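Pre-session inspection checklist, bedside room setup
Project: Hiluma, remote-to-drawer example set
Inspector: Zdenka Bošković
Date: August 6, 2024
Sheet 2 of 2 (arm, grippers, props, recording)

Mark each line OK, OK with comment, or HOLD. A HOLD stops recording until the line is signed again. Comments go under the line they belong to.

1. Emergency stop
1.1 Stop button within reach of the operator's free hand. OK
1.2 Stop tested with the arm extended over the furniture. OK
1.3 Arm holds position after stop and does not sag onto the tabletop. OK with comment
Comment: Small drop at full reach, within the Vallex limit. Recheck in November with the other joint brakes.

2. Gripper
2.1 Fingers close evenly along the center seam. OK
2.2 No cracks at the corners of the finger cutouts. OK
2.3 Finger mounts tight. OK with comment
Comment: One screw took a quarter turn. Marked with paint pen.
2.4 Finger faces wiped before the first episode. HOLD, then OK
Comment: Wipe between blocks as well. Anything left on the seam shows up in every wrist recording and the model will see it as part of the gripper. 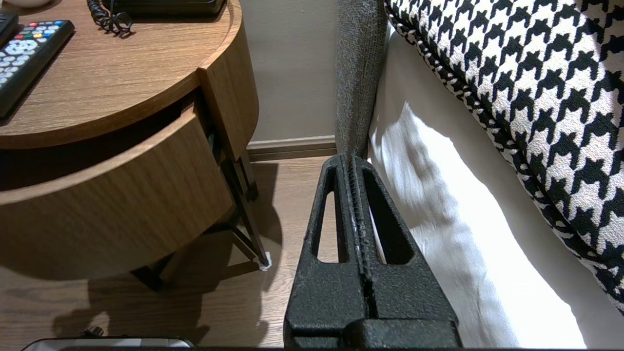

2.5 Closing force set to the prop profile, not the test profile. OK
Comment: The test profile was still loaded from the Shawky bench. Operators must read the profile name aloud at login until the default is fixed.

3. Work area
3.1 Floor clear inside the taped zone. OK
3.2 Bedding tucked or draped so that it cannot be caught by the fingers. OK with comment
Comment: Acceptable for this task. If the arm path is moved toward the bed, this line has to be inspected again.
3.3 Table does not rock when pushed by hand. OK
3.4 Loose cords and cables identified. OK with comment

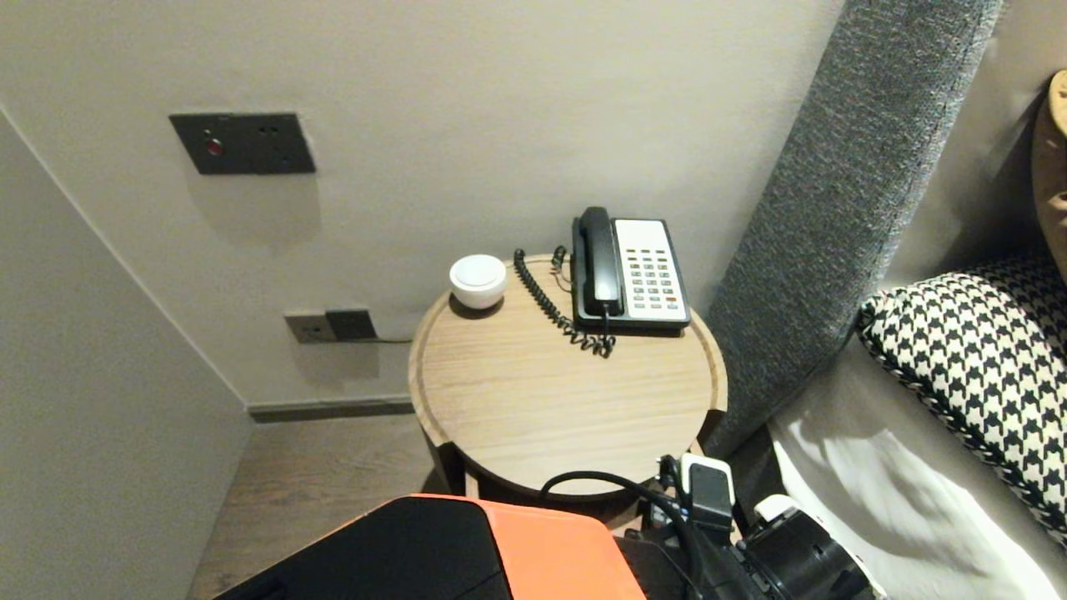

Comment on 3.4: Cord contact is the most likely cause of a bad episode in this room. A finger that hooks a loop can pull an object off the table before the operator sees it. The black coiled cord of the desk phone lies across the tabletop, so the approach must stay high until the fingers have passed it. The thin cable from the outlet plate runs behind the table and is to be treated as a no-go area for the elbow and wrist. Leave the phone where it is. The task spec calls for ordinary clutter and the examples lose value if the table is cleared.

3.5 Lighting recorded on the session sheet. OK with comment
Comment: Direct light on the wood is allowed. Note the start and end of each bright period. Do not close the curtain partway through a block - either the whole block is shaded or none of it is.

4. Props
4.1 Remotes free of sharp edges and broken keys. OK
4.2 Battery covers seated. OK
4.3 Batteries removed and logged. OK
4.4 Start pose varied between episodes. OK with comment
Comment: Yesterday's batch repeated the same angle too often. Use the pose cards in the order printed. Closed fingertips beside the prop count as a valid start, provided that the prop has not been pushed.

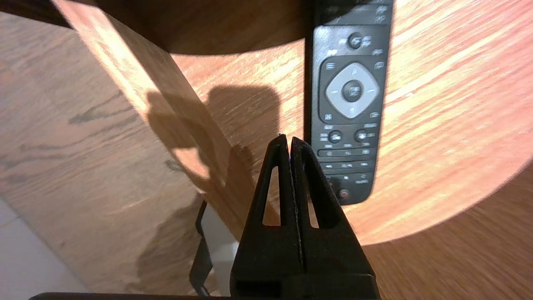 Fig. 3. Fingers closed, tips next to the remote. Ref. line 4.4.

4.5 Spare prop on hand. OK

5. Recording
5.1 Head and wrist streams share one clock. OK
5.2 Free disk space above 600 GB. OK
5.3 Herkix logger writes the gripper state for every episode. OK with comment
Comment: Two episodes from the last block have no gripper state. Drop both. Do not rebuild the values from video.
5.4 Failed grasps kept and labeled as failed. OK
Comment: Several operators have been deleting these. Stop doing so. A slip is a usable example if the label is right.
5.5 Grasp held clear of overhanging edges before the lift. OK with comment
Comment: When the far end of the remote is under a board, back out first and lift second. Lifting early levers the remote against the fingers and can crack a cutout (see 2.2).

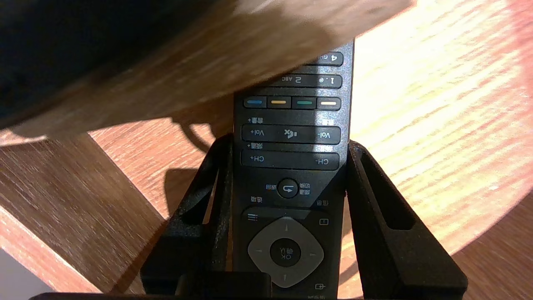
6. Release to record
6.1 All HOLD lines cleared and signed. OK
6.2 Block size confirmed. OK
Comment: 26 episodes per block, then a break for the operator and a repeat of lines 1.1, 2.4 and 3.4.
6.3 Open items carried to the next sheet: default force profile (2.5), missing gripper state (5.3).

Released for recording. Z. Bošković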